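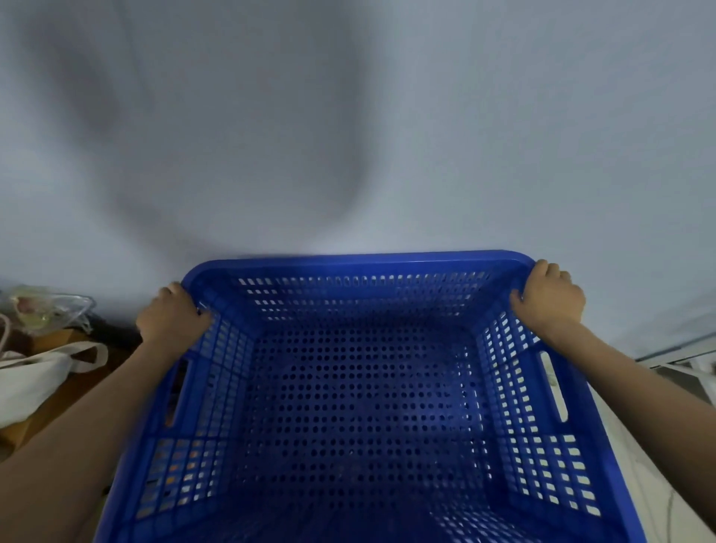
What did we decide about the shared laundry room?
The room stays open until ten at night, the sign-up sheet goes, and the second dryer gets replaced before June.

Plolten House Residents' Association
Minutes of the May meeting, ground floor lounge, 7 p.m.

Attendance was better than in April, possibly owing to the subject and possibly owing to the lemon bars. The chair opened at ten past, after a short dispute over whether the window should be open or closed. It was left halfway, which pleased neither side.

1. Minutes of the last meeting

Approved with one correction. The April minutes recorded that the resident of 2C "threatened" the hallway radiator. The resident wishes it known that he spoke to it firmly.

2. Laundry room hours

The present closing time of eight was set when the room sat under a bedroom. The bedroom is now a storage unit for Apartment 1A's exercise equipment, which has not complained. A closing time of midnight was proposed and met with a noise from the back row. Ten o'clock was proposed next and carried, with three against and one abstaining on the grounds that he uses the place on Hedivberg Street and always will.

The spin cycle is to be started no later than 9:15. The secretary asked how this would be enforced. The meeting moved on.

3. Sign-up sheet

The sheet has been on the door for two years. In that time it has been used to reserve machines, to advertise a futon, and to carry on a correspondence about lint that the chair called "beneath us." Several residents admitted to signing up for whole Saturdays under more than one apartment number. Agreed to take the sheet down and go back to first come, first served. The pen on the string may stay.

Finished loads left in a machine may be moved by the next person after 15 minutes. They are to go on the folding table. They are not to go on the floor, on the windowsill or, as happened in March, into the other machine with somebody's bath mat.

4. The second dryer

The dryer on the left continues to take money and give back warm, wet clothes. It was repaired in January and again in February, each time by the same firm, and each time the firm reported that it was working when they left. Two quotes were read out:

Zakley Appliance: new machine, delivery included, old one hauled away for an extra $100.
Prokopenko & Sons: reconditioned machine, $300 less than the new one, 100-day guarantee.

A lively half hour followed. Supporters of the reconditioned machine pointed to the savings. Opponents pointed to the dryer on the left, which was also reconditioned. Put to a vote, Zakley won by a clear margin. A resident offered to haul the old machine away himself and save the fee. He was asked whether he had a truck. He said he knew of one. The fee was approved.

5. Detergent

The shared shelf was set up for small spills and emergencies. It has become a place where people keep empty bottles. All bottles will be cleared out on the first of next month, and anything without an apartment number on it goes in the recycling. The resident of 3B asked that the lavender one be spared. The chair asked whether it was hers. She said no, but she had grown used to it.

6. Lost socks

The box is full. The motion to throw everything out was defeated on sentimental grounds. The motion to pin the socks on the bulletin board for two weeks, then throw everything out, passed without opposition. Residents are reminded that claiming a sock requires having its partner.

7. Price per load

No change. The treasurer's report on the coin boxes was put off, the key having been mislaid again. A second key will be cut and kept somewhere other than with the first one.

8. Any other business

The drain in front of the left-hand washer is slow. The person who has been rinsing potting soil down it is asked to stop, and knows who they are. So does everyone on the second floor.

A request for a radio in the laundry room was turned down. A request for a chair was accepted, provided it is one chair and does not recline.

The question of the bicycle on the stairs was raised at 8:40 and ruled out of order at 8:41. It will go first on the June agenda, ahead of the gutters.

Action items
Order the new dryer from Zakley: chair
Take down the sheet and post the new hours: secretary
Second key for the coin boxes: treasurer
Plumber for the drain: chair, if the plunger fails

Meeting closed at 8:55. The leftover lemon bars went home with the abstention.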